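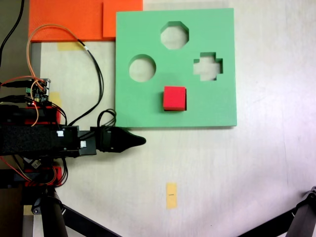 Page last changed: 2018-07-09

Workshop Tips: Setting Up a Bench for a Small Robot Arm

Hello again, and welcome back to the tips page. Quite a few of you have written in since I put up the piece on gluing foam, asking what all the foam is for, and the short answer is shape sorting. We have been teaching a small arm to put soft foam shapes into the matching holes of a foam board, and along the way we have picked up a good many small habits around the bench that I think would help anybody doing fiddly work at home, with or without an arm.

A word first on what we were trying to find out. My friend Kjell Kvam had the idea that an arm which is allowed to feel its way, sliding a piece about on top of the board until it drops, would do better than one which tries to come straight down over the hole. We called the sliding way Julo and the straight-down way Arkham, purely so we could write something short in the notebook. We ran each of them 850 times over the winter, starting in January. Julo got the cube into its hole 91 times in every hundred, and Arkham did a good deal worse, mostly on days when somebody had leaned on the table. I was pleased for Kjell, who had been saying so all along (and at some length, bless him).

Now to the tips, which is what you came for.

Tape down your marks

Masking tape is the cheapest measuring tool in the shop. Put a short strip on the table and draw your line across it with a dark pen, and you have a mark you can find again tomorrow and peel up when the job is over. I like a piece no longer than my thumb. Long runs of tape get a fuzzy edge and start collecting crumbs, and if you leave them on for a whole summer you will be scraping at them with your fingernail. A little cooking oil on a rag will take the gum off most painted or sealed tops, but do try it in a corner first.

Choose a pale top

We started out on a dark bench and it was a misery. Small parts vanished, and the black gripper vanished too. A pale tabletop shows everything, including every smudge, so keep a damp cloth handy and wipe it down before each session. The one trouble is glare. If you have a lamp or a window off to one side you will get a bright white patch on the surface, and anything standing in it gets washed out. Try moving the lamp higher, or hang a thin curtain. A sheet of tracing paper clipped over the lamp shade does nearly as well, as long as the bulb is the cool kind.

Strong colors help everybody

A red cube on a green board can be spotted from across the room, and it leaves a nice soft shadow that tells you whether it is lying flat on top or has gone down. Orange is a fine third color. If you are cutting your own shapes for a child, or sorting drawer liners by size, I would say the same thing: pick colors that argue with each other.

Foam is kinder than wood

Our first board was birch and the shapes jammed every time they went in a bit crooked. Foam gives. When a cube catches on the rim of the hole it squashes a little and then settles, and nothing gets chipped. Cut the holes with a fresh blade, and make them slightly larger than the piece. Circles are the hardest to cut neatly and the easiest to fill. The cross is the other way about, and I have ruined more foam on crosses than I care to tell you. Reinaldo Bittencourt showed me how to cut the inside corners first and then join them up with straight cuts, and I haven't spoiled one since. Keep your spare sheets flat and close by, as foam that has been rolled up will never quite forgive you.

Mind your cables

Leave slack wherever something moves. A loop over a joint should be loose enough that the joint can go all the way in both directions without tugging. For months we had an arm that pulled a hair to the left, and Kjell rewrote a whole page of his program before I noticed the cable was too tight. A strip of the hook-and-loop stuff you use for tidying extension cords will hold a bundle together and still let you get in later. Hang a little tag on anything you might mix up. I use yellow ones and write on both sides.

Check the legs before you start

Anything on a tripod will creep if folks keep brushing past it. Put a bit of tape at each foot, and look at the feet when you sit down and again when you get up. We threw away 12 good runs before learning that one, and I still grumble over it.

Write it down the same day

Our notebook had 1537 lines in it by the spring, counting practice tries and the ones we had to toss, and I was very glad of every one of them when Kjell and I sat down to work out which way had done better. Note the weather if your shop isn't heated. Foam stiffens up in the cold, and our January tries with the sliding method were slower than the later ones, though the cube found its way home about as often.

We are going to try the octagon next, and I have a feeling it will be harder than it looks, being so nearly round. If you have a good way of cutting eight even sides in foam, please do drop me a line. Next month's page will be on sharpening craft blades, along with Reinaldo's trick for getting glue out of a sweater sleeve.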